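Folke Sundqvist has coached the robotics club at Rosales for 8 years, and he says the thing he has learned to distrust most is a demo. So when his students told him last September that they wanted their next project to be a machine that pours a glass of water, he asked them to spend the first weeks pouring it themselves.

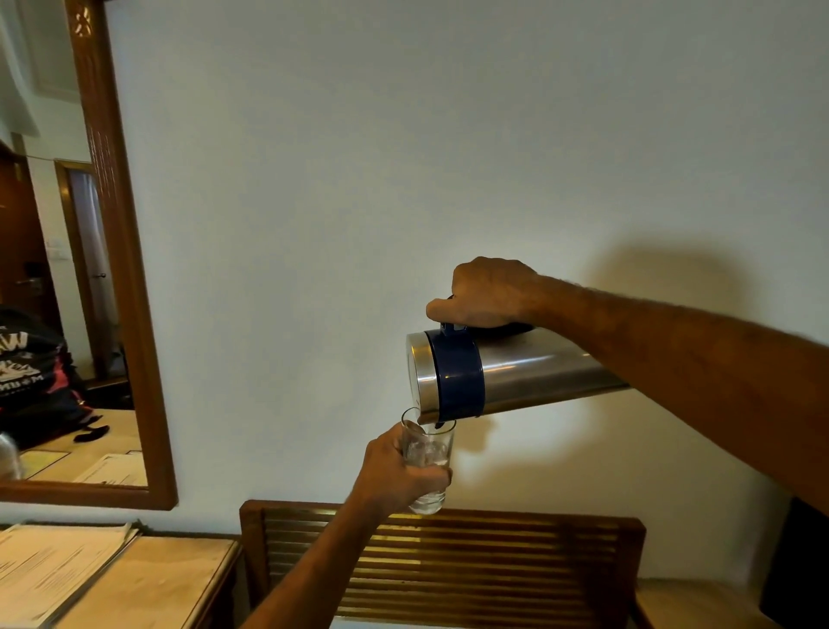
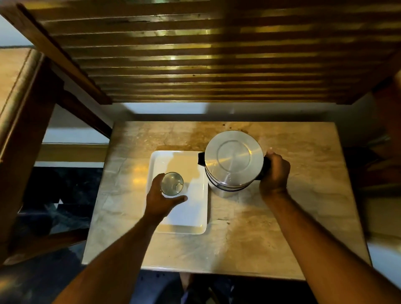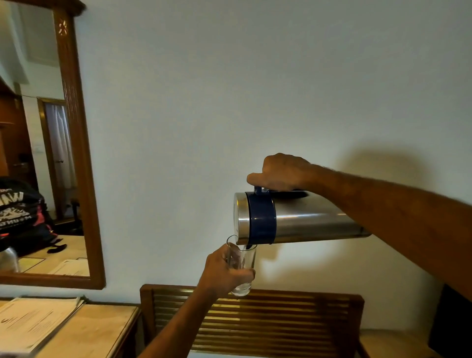 *Photos: Rosales robotics club. First and third, pouring by hand; second, glass on the tray, kettle alongside.*

I went to see him and Rocío Camacho, a student who leads the software side, on Tuesday, January 14, 2020. I should say up front that I came in doubtful. I've sat through a lot of student robotics presentations, and plenty of them end with a slide about helping the elderly and a machine that can't find the table.

Camacho didn't seem bothered when I told her that.

"We can't find the table either, some days," she said. "Ask me about the glass, though. The glass is worse."

The project is called Plindness, a name the students picked by vote and which Sundqvist refuses to explain. The idea is to record people doing an ordinary kitchen job from their own point of view, mark up the recordings by hand, and use them to train a small arm to do the same job. The club has 2558 clips so far. They had planned on 1000.

Why so many more? I expected to hear something about ambition. Camacho said it was mostly repair work. "The first batch was all one person, one glass, same spot. The model learned that spot. You moved the glass over a bit and it poured where the glass used to be."

I asked whether more clips had fixed it. She looked at Sundqvist before answering.

"It's better," she said. "I don't want to say fixed."

A clear glass with clear water in it is a miserable thing to measure. A person pouring a drink watches the level, hears the pitch change, feels the weight in the other hand, and has a lifetime of spills to go on. The club's arm has a camera and a force sensor in the wrist. Camacho's group has tried drawing the water line by hand on every clip, and two students marking the same clip often disagree about where it is.

"So then which one is right?" Sundqvist said. "That's a real question, and they skipped it for a month. They averaged the two and called it the truth."

He is hard on them, and I noticed that they argue back. When he said the two-handed pour was a mistake for a project with one arm, Camacho told him people hold the glass when they pour, and if you record people you get what people do. He said fine, then where is the second arm coming from? She said the regional competition allows a fixed holder. He said a holder is a different task. I got the feeling I was hearing round twenty of this.

I'm with Sundqvist on that one. If the training clips show a left hand bringing the glass to the right place under the stream, and the arm at the contest pours into a glass clamped to a board, I don't see how much of the human skill carries over. Camacho's answer was that the tilt still carries over — how fast to tip, when to stop. Maybe. She showed me a chart. It had no comparison against a simple timed pour, which is the first thing I'd want to see, and she wrote that down when I said so.

The competition, run by a local outfit called Visinum, gives each team 90 seconds per pour. Sundqvist thinks the limit rewards the wrong thing. "A kid can set a timer and tilt a motor and score as well as my students who did the real work. Maybe that tells you the real work isn't needed for this. I've said that to them too."

I asked Camacho if that was discouraging to hear from your own coach.

"He says it every week," she said. "I'd rather hear it from him than from a judge."

The other team to watch is Stitent, from across town, which by her account uses no recordings at all and hasn't spilled in practice. She has only their word for it. She plans to go and look before she believes it, and Sundqvist is driving.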